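### 3.2 What people keep, and what they keep it in

We had expected, when we began visiting households in Rurach and Wosden, that the talk would be mostly about the objects themselves: who had given them, what they were worth, who would have them next. It was a pleasant surprise to find how much our hosts wanted to tell us about the containers – the biscuit tins, the sewing boxes, the chipped bowls that had stood on the same shelf for as long as anyone could remember. Of the 1114 keepsakes entered in our household lists, 898 were stored together with other things, and only a small share had a box of their own.

Beads and other small jewelry were the clearest case. They were seldom sorted by value, and a string from a market stall might well share its home with a wedding gift. One woman in Wosden told us, laughing, that she had given up untangling hers years ago (she simply lifts out the whole knot and wears whatever comes free first!).
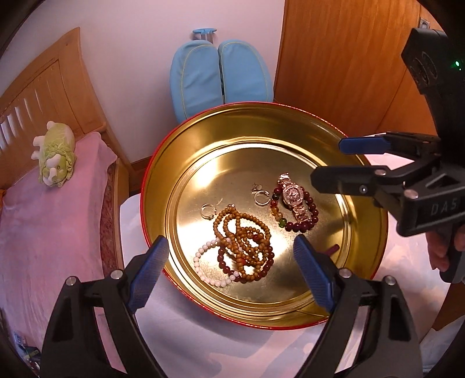 *Figure 4. Strung beads and two open rings in a round metal tin.*

Karpenko has suggested that such mixed storage is a kind of family memory, in which things belong together simply through having been kept together. We are fond of this idea and find a good deal in our interviews to support it, though we would add a small caution. In 33 households the contents had been moved at least once after a death or a change of address, and the new keeper often could not say what had come from whom. Kälin, working through the Surkine letters, met the same uncertainty among families writing two generations earlier – and, like us, he found that it troubled them very little.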